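Ticket 2524 – Book filing chore stalls at the box
Product: Trala arm, Plosex chore software
Status: Open
Opened: April 2019

First message

Hello all, and thank you for the quick help with the charger last time! I'm hoping you can be as kind with this one. We've been trying to get the arm to do one small household chore from start to finish: take a book out of an open storage box, put it on the white surface beside the box, then put it back. Taking out goes nicely on a good day. Putting back is where we come unstuck. The arm lines up, lowers the book a little, meets its neighbors and stops with "path blocked", and there it stays until one of us comes over and clears it.

I've restarted everything, run the wrist calibration again and lowered the approach speed to setting 2, as your Jurnance guide suggests. No change, I'm afraid. 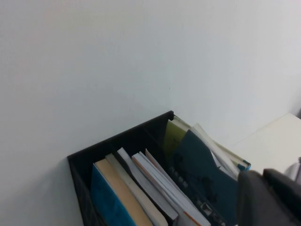 The box is the black open-topped one, up against the wall, and it's packed with books and folders standing side by side, some of them leaning. I could do this chore half asleep with one hand, pushing the others over with my knuckles while I slide the book in, and I suspect that little push is the whole trouble – the arm wants a clear gap before it will commit.

Reply from Plosex support

Thanks for such a friendly and thorough report! Your guess is a good one. Filing mode treats every neighbor as a solid wall. Please turn on "soft contact", set the side force to 6, and have the arm enter at the same slant as the books. Thin sheets and floppy folders are still hard for us, so I'd begin with stiff covers.

Second message

Soft contact is on, and it's much better with the stiff books. Folders still buckle, and the Thepsuriya office sees the same with theirs. I'll leave it running toward 500 tries and send you the log – would you keep the ticket open until then?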